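Handheld demonstration collection

Handheld demonstration collection is a method of gathering training examples for robot manipulation policies in which a person performs a task directly, using a gripper held in the hand in place of one mounted on a robot arm. A camera fixed to the gripper records each movement from close to the fingers. The recordings are later converted into paired observations and actions, and a learning system is trained to reproduce the actions from the observations alone. The method belongs to the wider family of imitation learning techniques and is usually contrasted with teleoperation, in which the operator drives a real arm from a distance.

Terminology

Usage varies between groups. The device is called a handheld gripper, a demonstration tool or simply a hand unit. One complete recorded performance of a task is an episode or a demonstration. A set of episodes made in one place without rearranging the furniture is commonly called a session, although some laboratories reserve that word for all the work done by one operator in one day. "Bimanual" refers to episodes in which two hand units are used together, one in each hand, and whose two streams must be aligned in time before use.

Equipment

A typical hand unit consists of a grip, a trigger or lever, a pair of opposed jaws and a wide-angle camera. The jaws are built to match the end effector of the target robot, so that contact geometry is the same in collection and in deployment. Finger pads are made of a compliant material and are frequently ribbed to improve hold on smooth or rounded objects. Pads are treated as consumable parts, and worn pads are a recognized source of drift in long collections: an episode recorded with new pads may show a secure grasp at a jaw opening where an old pad would slip.

Jaw opening is measured either by an encoder in the linkage or by locating the fingers in the camera view. The position and orientation of the unit are recovered by visual-inertial tracking or, in fixed studios, by external cameras. Each approach has limits. Visual tracking degrades in front of blank walls and during fast rotation, while external cameras lose the unit whenever the operator's body is in the way.

Collection procedure

Most protocols begin with a calibration recording, followed by a short mapping pass in which the operator moves the unit slowly through the workspace. Objects are then laid out according to a task card. The card names the items, the intended start and end states, and the degree of variation permitted between episodes. It does not normally prescribe the path of the hand.

Domestic rooms are widely used because they supply clutter, patterned fabric and uneven support surfaces that are costly to reproduce in a laboratory. A mattress, for example, yields under load, so an object placed on it may tilt or roll as the jaws close. Small round items are favoured for such work, since they punish a poorly centred grasp. Tomatoes, balls and similar objects are often mixed with larger produce on plates, and a shallow tray or box lid may be set nearby on the same surface.

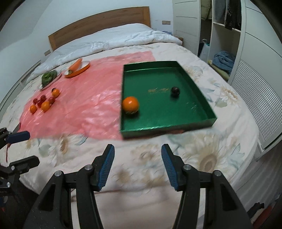 How many demonstrations does a single task need? The number depends mainly on how much the objects and rooms vary; a narrow task in one fixed setting may be learned from 20 episodes, while a policy meant to work in unfamiliar homes can require 2000 or more.

Between episodes the operator restores the start state with deliberate small changes in the position and orientation of each item. Resetting is slow work and in tasks with many loose objects can take longer than the demonstration itself. Some protocols avoid it by pairing each task with its reverse, so that the end state of one episode serves as the start state of the next. The practice is efficient, but it couples consecutive episodes and must be recorded in the metadata so that the two are kept on the same side of any training and test split.

Data processing

Raw recordings pass through several stages before training. Tracking is run over the full video and episodes with discontinuous trajectories are discarded. Jaw opening is resampled to the video rate. Bimanual recordings are synchronized, either by a shared clock or by a visible event such as both pairs of jaws closing together at the start. The trajectories are then expressed relative to the current pose of the gripper, a representation that removes any dependence on where in the room the session began.

A kinematic filter is normally applied last. A human wrist can reach poses that the target arm cannot, and can move at speeds the arm is unable to follow. Episodes that break the joint or velocity limits of the arm are rejected or slowed. Rejection rates are highest among new operators, who tend to work at their ordinary household pace.

Quality control

Errors fall into two groups: those in the recording and those in the behaviour. Recording errors include lost tracking, motion blur, a shifted camera mount and dropped frames. Behavioural errors include hesitation, unnecessary regrasping and touching the objects with the free hand. The second group is harder to detect automatically and is generally found by manual review.

Treatment of failed grasps is a matter of disagreement. One position holds that any episode containing a missed grasp should be removed. The other, set out by Ida Reinholz in an internal report for the Plismont collection dated 25 March 2018, holds that a miss followed by a clean recovery is worth keeping, as it shows the learner states it will meet once its own errors accumulate. The Plismont protocol accordingly labels recoveries as a separate class and leaves the choice to the user of the data.

The Zendanley collection

The Zendanley collection comprises 3000 episodes of tabletop and soft-surface sorting, recorded by 4 operators using hand units of the Olszewski pattern. Its co-ordinator, Tane Treloar, introduced a rule that operators exchange rooms at the midpoint of the work, in July, so that no room was associated with a single person's manner of grasping. Without the exchange, a learner could predict the style of movement from the background -- a form of spurious correlation that had affected an earlier trial. The collection is distributed with the Pruso annotation format, in which every episode carries a room code, an operator code, a surface type and a list of objects.

Advantages and limitations

The chief advantage of the method is portability. A hand unit can be carried to a kitchen, a bedroom or a workshop and put into use in minutes, with no arm to mount or enclose. Operators also feel contact forces directly through the grip, and their motion is generally smoother than that obtained by teleoperation.

The principal limitation is the embodiment gap. The recorded view contains no robot arm, and the arm's own bulk, reach and compliance play no part in the demonstration. An action that was collision-free for a person may bring the elbow of a robot into contact with a headboard or cupboard. The close camera view is a further constraint, as objects outside it are unavailable to the learner unless a memory of earlier frames is provided. Force is seldom recorded, and policies trained on position alone may crush soft produce or fail to hold heavy items.

See also

Behaviour cloning
Bimanual manipulation
Dataset shift
Kinesthetic teaching
Teleoperation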